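Bavo Electronic Earmuffs: Notes After a Season at the Range

Price paid: $89
Used for: outdoor pistol and rimfire, some clay shooting
Rounds fired while wearing them: 3,791, according to my log

I bought the Bavo muffs in March to replace a pair of passive ones that had gone stiff at the hinge. My home range is the outdoor club at Grokville, where the pistol bays sit close together and the range officer doesn't use a loudspeaker. With passive muffs I was forever lifting one cup to hear a command, which is a bad habit. Electronic muffs fix that by letting voices through and shutting down on the shot.

Fit

The headband is padded and adjusts on two steel wires. It took me a few sessions to find the right setting, and after that I left it alone. Clamping force is on the firm side. I wear a large hat size and had a sore spot on top of my head after two hours the first few times out. That eased up as the band loosened.

The cups are slim at the bottom, so they clear a rifle stock pretty well. Pilar Cabral shoots left-handed with a high comb on her .22, and she borrowed them for a club match. She bumped the stock once in the prone stage and not at all standing. Her own muffs are bulkier and she bumps them constantly.

Shooting glasses with thick temples do break the seal. With my thin wire temples I noticed no difference. If you wear chunky frames, try them on together before you buy.

Sound

Voices come through clearly and I can tell which direction they are coming from. The cutoff on a shot is quick, and the sound comes back without the pumping effect I got from an older Cevard set. Under a covered firing line with someone shooting a magnum next door, I still want foam plugs underneath. I turn the volume up a notch to make up for the plugs and that works fine.

Wind is the weak point. The microphones face forward and have thin foam covers, and a steady breeze turns into a low roar. I turn them down when I walk out to the far bays.

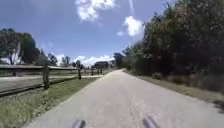

The other thing I'd change is the volume knob. It is small, it sits at the back of the left cup, and it is hard to turn with gloves on. It also doubles as the power switch, so it is easy to think you have turned it off when you have only turned it all the way down. I killed one set of batteries that way.

Batteries and wear

It takes two AAAs. Apart from the set I wasted, I have changed them once, at 2,067 rounds. There is an automatic shutoff after four hours – too long, in my opinion, but better than none. The ear pads are showing some creasing and no cracks. Replacement pads snap in and are sold by the pair.

Compared with the Qian

Hiu-tung Liu let me use his Qian muffs for an afternoon. They handle wind better and have separate buttons for power and volume. They are also heavier and cost nearly twice as much. For a full day of matches I would still take the Bavo, mostly for the weight.

Rating: 4 out of 5. I took off a point for the wind noise and the knob.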